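Giving up the car, nine months on

We sold the car in November. It needed a new clutch and the garage in Clostbridge wanted more for the job than the thing was worth, so a man came and took it away for parts. I said I'd write up how it was going, and several people have asked.

The bus is the main change. The 31 goes from the end of our road into town and takes about 40 minutes, where the car took 15. I read on it now. I got through two library books last month, after years of finishing none. The last one back is at ten past nine in the evening, so we leave things early or ask for a lift. Gobnait Moriarty has been very good about that and won't take petrol money, so she gets eggs.

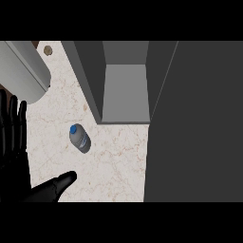

Shopping was harder to sort out. I used to do one big trip and fill the boot. Now I go three times a week with a rucksack and carry what fits. We buy fewer heavy things and waste a lot less, mostly salad. Cat litter is the one item I have delivered.

I kept the figures in a notebook. The last full year of the car cost us £3423 with insurance, tax, fuel and repairs. Buses, trains and the odd taxi have come to £1581 so far, and that includes two long train journeys to see Declan.

The worst part was February. It rained most mornings and the shelter at our stop has no side panels. I bought proper waterproof trousers in the end and should have done it sooner.

We'll look at it again when the bus pass runs out.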